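## 4. Publishing a memorial page

This section explains how to prepare and publish a death notice with Trameo. Before you begin, the family account must be confirmed and the plan must be chosen (see section 3). If you use Trameo through a funeral home, some of the buttons may have the name of the funeral home on them, but they are in the same place.

### 4.1 Enter the basic details

1. Open **My notices** and press **New notice**.
2. Write the full name of the person as it must appear in the title. A maiden name or a nickname goes in the second field, without brackets. The program adds the brackets itself.
3. Choose the dates of birth and death. If only the year is known, leave the day and the month blank.
4. Choose the order of the names. For a Vietnamese name such as Ngô, where the family name comes first, select **Family name first**. Otherwise the page will be sorted under the wrong letter.
5. Press **Save draft**.

> **Note:** The accents in a name are kept on the page and in the printed card. The search also finds the name when a visitor types it without accents.

### 4.2 Write the text

The text field accepts plain text only. If you paste from a word processor, the bold and italic letters are lost, but the paragraphs stay.

1. Select **Text** in the left menu.
2. Type or paste the notice. Leave one empty line between paragraphs.
3. In the field **Short version**, write a summary of up to 200 characters. It is shown in the list of notices and in the e-mail to subscribers.
4. Fill in **Family members** only with persons who agreed to be named.

When you name the relatives, keep to one order from beginning to end. Most families begin with the husband, wife or partner, then the children with their partners, then the grandchildren. Relatives who died before are usually put in a separate sentence — "She was predeceased by" or a similar phrase.

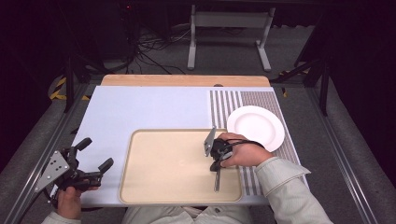
If two relatives have the same first name, add the town after each of them, for instance "Anna (Sakell)". Do not add street addresses or telephone numbers. Trameo does not remove them automatically, and the page can be read by everyone.

> **Caution:** Do not write that the house will be empty during the service. It is better to leave out the home address completely, also in the comments.

### 4.3 Add the service

1. Select **Service** and press **Add event**.
2. Choose the type: visitation, funeral, burial or gathering. You can add up to 4 events.
3. Enter the place and the starting time. The time is always that of the place of the service, also when you write from another country.
4. If the date is not decided yet, tick **To be announced**. The page then shows "in December" or the month you choose, and nothing more.

When you change an event after publishing, a yellow line with the word "Changed" stays beside it for one day. It cannot be switched off.

### 4.4 Connect the guest book

The guest book is made by Ultik and needs its own permission. Without it, the page works normally but the visitors cannot leave messages.

1. Select **Guest book**, then **Connect to Ultik**.
2. Read the conditions and press **Allow**.
3. Choose **Check messages first** if you want to read each message before it appears. We recommend this setting.

The free guest book holds 100 messages. After that it closes for new ones, but the old ones stay visible.

### 4.5 Check and publish

1. Press **Preview** and read the whole page slowly — if possible, ask a second person in the family to read it too.
2. Compare the spelling of all names with the family's own list.
3. Press **Publish**. The page is online within a few minutes.

You can correct the text at any time, but the e-mail to subscribers is sent only once and cannot be called back. To take the page offline, select **Hide notice**. The messages in the guest book are then kept and will return when you publish again.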